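第四章 外卖点餐台的首次设置

本章适用于已经装好Clavau点餐台、网线接通、厨房打印机能打出自检页的门店。没到这一步的,请先回第三章。写这份手册的人在后厨站过几年,对厂商宣传页上的话不太买账,所以有些地方会和Drismont随机附带的彩页说法不一致。以您店里的实际情况为准,彩页可以留着垫桌脚。

4.1 录入菜单

1. 用店主账号登录,进入“菜单”,选“新建外卖菜单”。不要选“复制堂食菜单”。这个按钮看着省事,复制过来的菜连同堂食的打包费、茶位费一起过来,事后一条一条删,比重录还慢。

2. 先建分类,再建菜品。分类名用四个字以内,超出的部分在厨房小票上会被截断。“招牌炭烤羊肉系列”打出来只剩“招牌炭烤”,师傅得猜。

3. 每道菜填写名称、价格、份量。份量一栏系统允许留空,建议不要留空。顾客投诉“分量变少了”的时候,有没有写过克数,处理起来差别很大。

4. 辣度、加料、去葱去香菜之类,放进“选项组”,不要写进菜名。每个选项组最多3个必选项,再多,顾客翻到一半就退出去了。

5. 保存后点“预览”,用自己的手机从头到尾下一单试试。预览页上的价格如果和您填的不同,多半是税率没有设,见4.3。

注意:系统自带的“智能推荐描述”会给每道菜自动写一段文字。我们试过,一份凉拌黄瓜被写成“慢火细炖,肉香四溢”。请在“高级设置”里关掉它。升级之后它会自己再打开,每次升级完都要看一眼。

4.2 设置出餐时间

1. 进入“营业”,找到“标准出餐时间”。出厂值写的是2分钟。除非您只卖瓶装水,否则请改掉。

2. 按最慢的那道菜填,不要按平均值填。彩页上说系统会“自动学习厨房节奏”,这个功能要连续使用很久才有数据,而且它把打烊后补录的单子也算进去,学出来的节奏没有什么参考价值。

3. 烤类和炖类请单独设置。在菜品页打开“独立计时”,例如烤全鱼填40分钟。填好之后,含有这道菜的订单会整单按40分钟承诺,其他菜不会提前叫骑手。

4. 高峰时段可以加“缓冲”。在时间轴上拖出一段,再填要加的分钟数。时间轴在小屏幕上很难拖准,直接点右侧的小齿轮输入数字。

5. 点“应用到全部菜单”。只点“保存”的话,改动留在草稿里,前台看不到,系统也不提醒。

小心:缓冲时间不要填到50以上。软件允许您填,但顾客端会把门店显示为“繁忙”,排序随即往后掉。改回来以后排序要过多久恢复,我们问过客服,得到的答复是“视情况而定”。

4.3 税费与打包费

1. 进入“费用”,选择门店所在地区。列表里如果没有您的地区,选“手动”,再把税率填进去。

2. 打包费有按单和按件两种收法。按件收的时候,饮料、蘸料、米饭默认都算一件。一碗米饭收一次打包费,顾客会截图发出来的。请把这几类逐项改成“不计”。

3. “满减活动”默认打开,费用默认由门店承担。这一条写在协议后面的附件里,字很小。不打算做活动的,先把开关关上,再继续往下设。

4. 在“结算试算”里输入一份普通的双人餐,看看扣完佣金、打包、满减之后还剩多少。剩下的数如果低于食材成本,请回到第3步。

说明:试算结果不含退款手续费。我们觉得应该含,已经反映过,目前的版本里还没有改。

4.4 连接骑手平台

1. 点餐台可以对接Azar和Skarnent两家配送。可以只接一家。两家同时接的话,系统会按报价自动挑选,挑的是便宜的那家,不考虑谁来得快。

2. 在“配送”里点“添加”,扫描平台给您的二维码。二维码十分钟失效,扫之前先把页面刷新一遍。

3. 取餐点请填写后门或侧门的具体位置,写成“红色招牌左边的铁门”这一类骑手看得懂的话。只填门牌号,骑手会从正门进来,站在等位的客人中间喊号。

4. 发一张测试单。测试单不收费,但是真的会派骑手,看到接单提示后请马上取消。

5. 检查厨房打印机出的小票:上面应有单号、菜品、备注、取餐时间四样。备注如果没有打出来,到“打印模板”里把备注字号改成“大”。改成“中”不行,原因不明。

小心:晚上打烊前请确认“自动接单”已经关闭。仅仅关掉屏幕没有用,订单照样进来,到点没人出餐,算门店违约。

4.5 开业前的核对

下面几项请在正式接单的前一天做完,做一项勾一项。

□ 顾客端能搜到门店,店名没有错字
□ 每道菜都有价格,没有标成零元的
□ 标准出餐时间已经改过
□ 独立计时的菜已经单独测试
□ 智能推荐描述处于关闭状态
□ 满减活动的开关是您想要的那个状态
□ 打印纸有备用的一卷

有关门店照片:系统要求至少上传一张,宣传上说配图能明显提高下单率。我们没有见到可信的数字,也不反对您上传。图片请在自然光下拍,不加滤镜,拍您真的在卖的那一份。用网上下载的图,被顾客比对出来要赔的钱不比一顿饭少。

4.6 常见的几个问题

顾客说付了款,点餐台上没有单。先看右上角的网络标志,灰色表示断线。重新连上以后,断线期间的单子会一次全部打出来,请按下单时间从早到晚处理,过了承诺时间的先打电话给顾客。

某道菜卖完了,下架以后还有人点。下架在顾客端有延迟,已经放进购物车的不受影响。遇到这种单,只能联系顾客换菜或者退款。彩页上写的“实时同步”,请打个折扣来理解。

同一张单打了两遍。检查打印机是不是同时插着网线又连着无线,拔掉其中一个。师傅照着两张票各做一份的损失,厂商不赔。

账单和自己记的对不上。先把两边的截止时间调成一致。点餐台以凌晨4点为一天的界线,这个设置藏在“系统”最下面,可以改。

外卖菜单的停用与恢复见第五章。

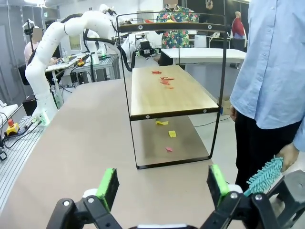
图4-1 双层置物架,上层散放红色小纸片,下层有黄色和粉色纸片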